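Lotanent to build pumped storage scheme at Rultier quarry

Financing agreed for 95 MW plant above Rollville; work to begin in January

ROLLVILLE — Lotanent has agreed terms to finance and build a 95 MW pumped storage plant in the disused slate quarry at Rultier, ending a period of negotiation during which the quarry has been described in public meetings as a national asset, a hole, and once, by a member of our own board, as a pond with prospects.

The scheme will move water between two reservoirs. The upper one exists already, after a fashion, as the old quarry floor. The lower one will be dug on company land beside the River Padilla, 914 feet further down the hill. When there is more electricity on the grid than anyone wants, the plant will pump water up. When everyone puts the oven on, it will let the water down again through the turbines. The principle has been understood for a very long time and we claim no credit for it.

At full output the plant will run for a little over six hours before the upper reservoir needs refilling, storing 600 MWh in all. It will use more electricity than it gives back, as every pumped storage plant does. We mention this early because it has been put to us, with some heat, as a thing we were hiding.

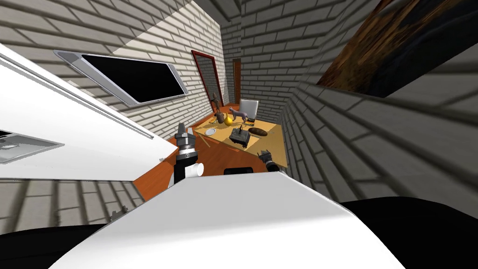
What will be built

The main works are a lined upper reservoir, a buried pressure tunnel, an underground powerhouse with two reversible pump-turbines, and a switchyard on the site of the former dressing sheds. The powerhouse will sit in a cavern deep enough that the only parts of it visible from the Rollville road will be a portal, a fence and a sign telling people to keep off the fence.

An earlier design put the powerhouse above ground, with a curved roof said by its architects to echo the surrounding hills. The surrounding hills raised no objection but almost everyone living on them did, and the roof has been dropped.

Power will leave the site by underground cable as far as Padilla Bridge, where it joins the existing overhead line. The cable route follows the old quarry tramway. Walkers who use the tramway will be sent along a signed diversion while the trench is open. The diversion is longer and steeper than the tramway and has, we are told by those who have tried it, a much better view.

Water

Lotanent holds a licence to fill the reservoirs from the Padilla over two winters. Once full, the scheme will circulate the same water and draw on the river only to replace what is lost to evaporation and seepage. No water will be taken when the river falls below the level set in the licence, however politely we ask.

The pool at the north end of the quarry, where people have swum for years in spite of three generations of warning notices, will be lost when the upper reservoir is lined. Reservoirs whose level can drop by several metres in an afternoon are not suitable for bathing. Fourth-generation notices will be provided.

Money and jobs

The project is being paid for through a mix of Lotanent's own capital and long-term loans. The loan agreements run to more than 1000 pages, and the company is grateful to everyone who read them and to the larger number who said they had.

At the peak of construction the site will employ 600 people. Permanent staff will be far fewer, as the plant will be run mostly from the control room at our Rollville office. Apprenticeships in electrical and mechanical trades will open for applications in the spring before commissioning, and applicants living within the parish boundary will be guaranteed an interview, though not a pleasant one.

A community fund will be paid into each year that the plant operates. How it is spent will be decided by residents. Lotanent's sole contribution to that discussion, a suggestion of a commemorative fountain, has been withdrawn.

Lorries

Traffic has drawn more letters than every other subject put together. Heavy vehicles will reach the quarry from the east, by the haul road, and will not go through Rollville between 8 am and 9.30 am or between 3 pm and 4 pm. Rock dug from the cavern will be used in the upper dam wherever it is sound enough, which keeps a good deal of it off the roads altogether.

The two transformers are too large for any timetable. They will come through the village at night, very slowly, and residents of Bridge Street will be written to beforehand about parked cars.

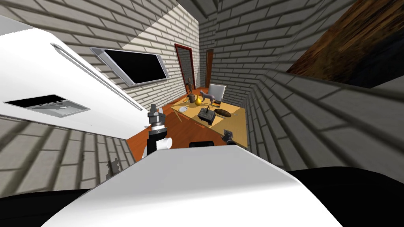
Alfredo Layug said the agreement was welcome but that he would believe in the haul road when he had seen a lorry on it. He added that Rollville had been promised a power station in his father's time and again in his own, and had so far received a bus shelter.

Lotanent acknowledges the bus shelter, which was built by a previous owner of the quarry and will not be affected by the works.

Next steps

Site clearance starts in January, with tunnelling to follow once the portal has been made safe. Drawings of the final design can be seen at the company's Rollville office from 10 am to 4 pm. The model of the earlier design, with the roof, is still on display there and should be ignored.

ENDS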